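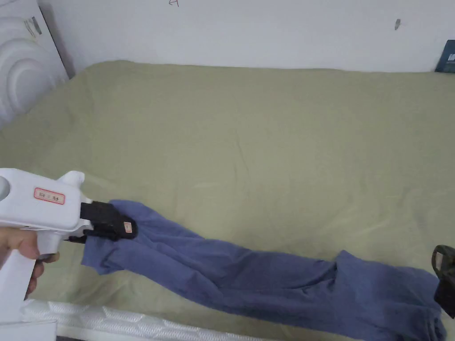 Folding on the bed works best with the sheet pulled fairly flat first. Long garments come out of the basket twisted, like the blue one on the green sheet, and need straightening before the first fold.

1. Lay the garment across the bed and take hold of one end.
2. Lift the corner slightly and shake out the twist.
3. Smooth the creases toward the far end.
4. Fold in half lengthwise, then in thirds.

Note: Fold heavy items last – they go at the bottom of the Prevwood drawer.

Caution: Do not stack more than 16 items in one drawer.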